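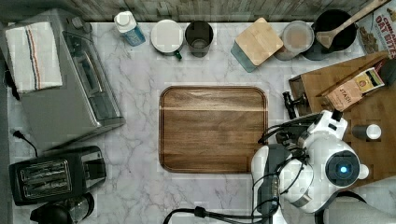
I finally switched electric companies in October. I'd been with Nordale for years and never looked at the rate. The renewal letter came, I read the second page for once, and my yearly estimate was $1348. A neighbor said she was paying a lot less through Nestach, so I got a quote. For the same usage it came to $934.

The sign-up took 28 minutes on the phone, most of it on hold. You need your account number and the meter number, and the meter number isn't on the Nordale bill. I had to go out and read it off the box with a flashlight.

Nordale charged me $40 for leaving before the end of the term. I asked them to drop it and they said no. I paid it.

I also tried to cut back a little. The old chest freezer in the garage is unplugged now. We use the toaster oven for small dinners and leave the big oven for weekends. I moved the dryer to after nine at night, but the new plan has one flat rate all day, so I've stopped doing that.

The first Nestach bill was a bit higher than the quote. There's a delivery charge they list separately, and it was on the Nordale bills too, under another name. I'm keeping the bills in a folder this time. The rate is locked until next October, and I've put a note on the calendar for the month before.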